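3.2 Collecting the sorting demonstrations

We wanted a task that anyone could explain in one breath and that still gave our operators plenty to think about, so we settled on sorting toy bricks by color into a divided bin. Both arms are bolted to a single rail along the front of a marble tabletop, and each is driven by its own hand-held leader arm, which we built on the Flisine controller.

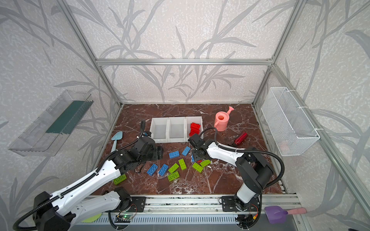 Figure 3. The two-arm sorting station. Photo: Jade Vachon

Operators were free to choose which arm took which brick, and we were glad we left this open, for people have lovely and quite different habits – some work outward from the middle, others clear one side first. The garden toys stayed on the table as clutter.
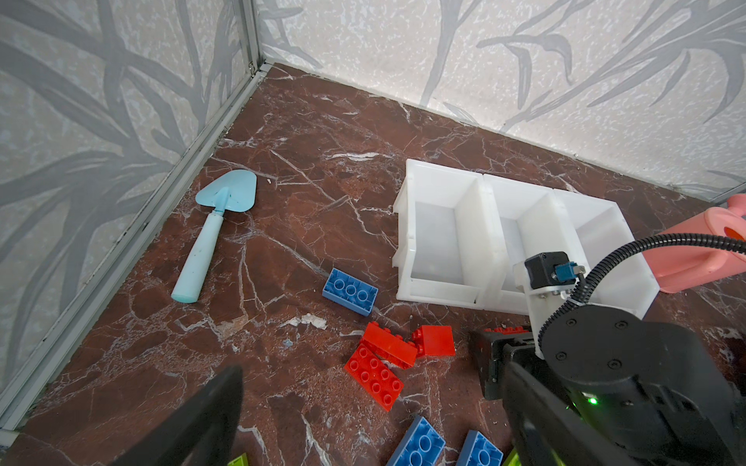 (b) Wrist view with red bricks still on the table.

Each operator practiced for 32 minutes before we saved anything. We recorded 400 demonstrations in all, and we kept the untidy ones too, provided the bricks ended up where they belonged. Red went into the right compartment,

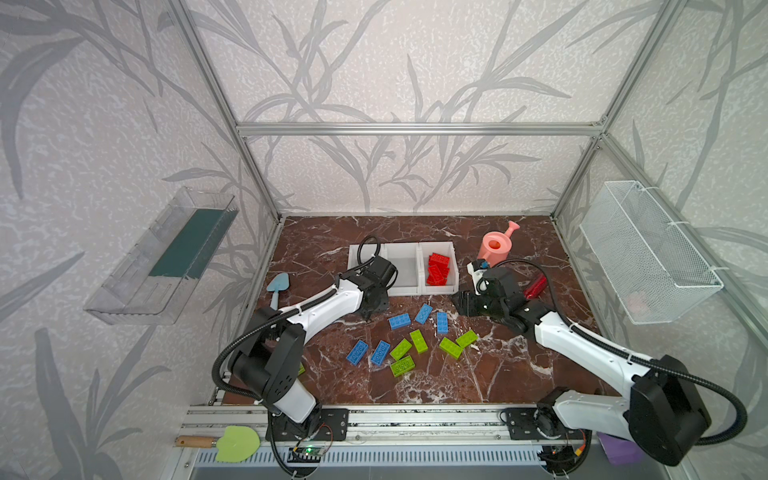

and the remaining colors were left for the second stage, which our operators found the harder of the two. Bricks of one color tend to huddle together, and a finger that comes down between two neighbors has very little room. We asked people to slow down here and to line up the gripper with the long sides of the brick before closing it.
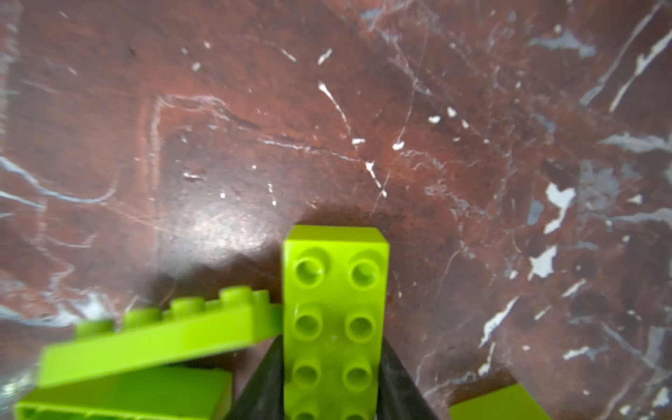

Vulley, January

Gualtiero Marras and Kirsten Ouellet went through the wrist recordings by hand and marked the moment of each grasp. They set aside 115 demonstrations for testing, and the rest were used to train the policy described in Section 4.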